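Powder, bread and arithmetic: the Verelthorpe garrison accounts
Speaker notes, Yen-ting Shek
Saturday session, second paper

Slide 1. Title
Thank the chair. Handout has the table of weights and measures; people will need it from slide 5 on. Transcription is joint work with Teresa Horgan. Errors in the conversions are mine.

Slide 2. The question
Standard account: Verelthorpe surrendered because it ran out of food. Source for this is the governor's letter, written after he had given up the place and while he was answering for it. The letter has been quoted in every county history. The storekeeper's ledger has been quoted in none of them.
Ask: does the ledger support the letter? Short answer is partly. Flour was low. Powder was lower, and it ran out first.

Slide 3. The ledger
148 leaves, one hand for most of it, second hand takes over near the end. Bound later. Three leaves out of order (see handout). Entries are by issue, not by day, so a blank day is not a day without rations. Earlier readers missed this and counted blank days as hunger days. PAUSE HERE, it matters for the rest.

Slide 4. Garrison strength
The governor gives 900 men. The ledger never gives a total. Have to work back from bread issues by company. Problem: officers drew more than one ration, and servants are sometimes listed under the company and sometimes not. Work through Longo's company as the sample case. His is the only one where a muster list survives for the same month (April), so the ledger can be checked against names.
Result: the governor's figure holds for the opening of the siege and is too high by the end. Do not give a single closing number even if asked. The range is on the handout.

Slide 5. Units
Barrel of flour, barrel of powder, barrel of salt beef are different weights. The clerk does not say which he means when the column heading is missing. Horgan's rule: follow the last heading on the same leaf, and if there is none, mark the entry as doubtful. Doubtful entries are left out of every graph that follows.

Slide 6. Section break
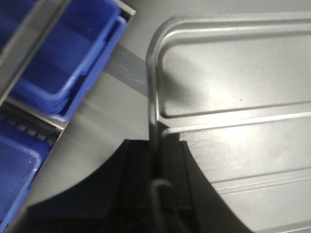
Slide 6. Black gripper, two upright fingers, cable looped in front.

Drink water. Check time. Should be at the halfway mark or a little before.

Slide 7. Flour
Graph, left side. Steady decline, then a step up. The step is the convoy from Starndale. The letter does not mention the convoy at all. The ledger records it on two leaves, with carters' names and payment. After the convoy the ration goes back to full weight, and is cut again later to three quarters. It is never cut to half. The letter says half.
Possible defense of the governor: the ledger shows what was issued from the main store, and the outworks may have been fed separately. I think this is weak, since the outwork companies sign for bread in the same columns. Say so and move on.

Slide 8. Powder
Graph, right side. Same time scale, different vertical scale, point this out. Four large issues account for most of the loss. Each one falls within a day of a known assault on the Plernell gate. After the last of them the remaining stock would not have supplied another defense on the same scale. The request for terms went out next morning.
Spoilage: the clerk writes off some barrels as damp. Quantity given by barrel only, no weight. I treat them as full barrels. If they were part barrels the curve shifts but the order of events does not.

Slide 9. What the second hand changes
The new clerk rounds. The first clerk kept halves and quarters. Any fine argument that depends on the last leaves is unsafe. I cut one of mine for this reason (it was in the abstract, someone may ask).

Slide 10. Comparison
Letter and ledger side by side. Read only the flour row and the powder row aloud. Leave the slide up while people find their place on the handout.

Slide 11. Section break
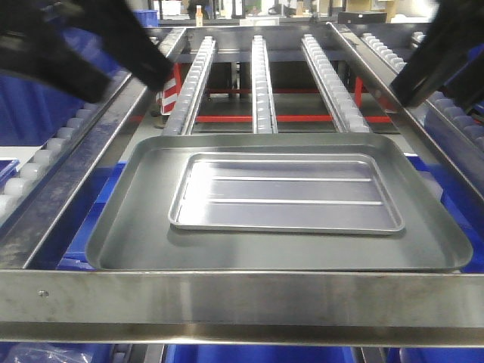

Slide 11. Smaller aluminum tray nested in a larger gray metal tray.

Slide 12. Findings
Ledger supports a shortage of flour, short of what the governor claims.
Ledger supports exhaustion of usable powder after the Plernell gate assaults.
A governor who had spent his powder could be asked how he spent it. One who had no bread was easier to excuse. This is inference. Label it as inference when speaking.

Slide 13. Open problems
Out of order leaves: Horgan's sequence is used here, another is possible. Cattle are not in the ledger. Civilian stores are not in the ledger. Starndale's own accounts would settle the size of the convoy, if the missing volume is found.

Slide 14. Contact and transcription policy
Transcription follows original spelling, abbreviations expanded silently. Questions. If the muster list comes up, go back to slide 4.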